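**Thread: marker pose jumps when grippers get close together**

**kestrel_pid** · May

Running Fistlow 4 for tag tracking on the handheld grippers, cups + mug tree task. Pose is fine until both hands come in over the table, then one gripper jumps up to 3 cm for a few frames. Replay on the arm misses the cup. Episode 2287 is the worst one. Exposure? Calibration?? Some views from the same setup: 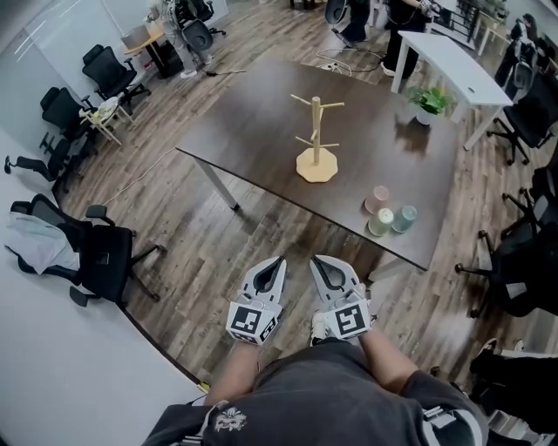
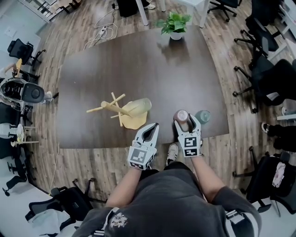
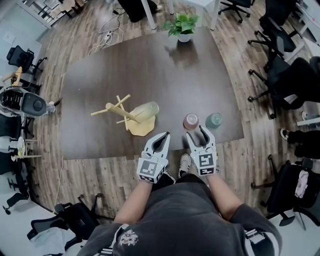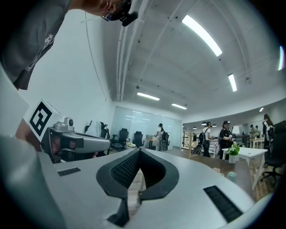

*first three = head cam, last one = gripper cam*

**oddparity**

Lens model. Head view is super wide and you're probably fitting it as pinhole. Switch to fisheye and recalibrate before touching anything else.

**mudlark70**

disagree. A bad lens model gives you smooth drift toward the edges, and he said jumps. Looks like classic planar flip to me, small square tag seen at a bad angle has two solutions and the solver picks the wrong one. Bimura has a filter for it, gate on the last good pose.

**oddparity**

Gating just hides it. And then it lags on fast moves.

**kestrel_pid**

ok plotted rotation too. it flips when the postion jumps, same frames. so mudlark wins that round? Still using pinhole tho, yes, my bad

**fahy_user**

do both. Fahy takes the gripper cam odometry as a prior, so you can throw out the flipped solution without smoothing anything. Set min tag area to 70 px and drop whatever is under it. Config is in the Detville branch, not main

**kestrel_pid**

Trying the Detville branch tonight, fisheye first. will post the 2287 plot when its done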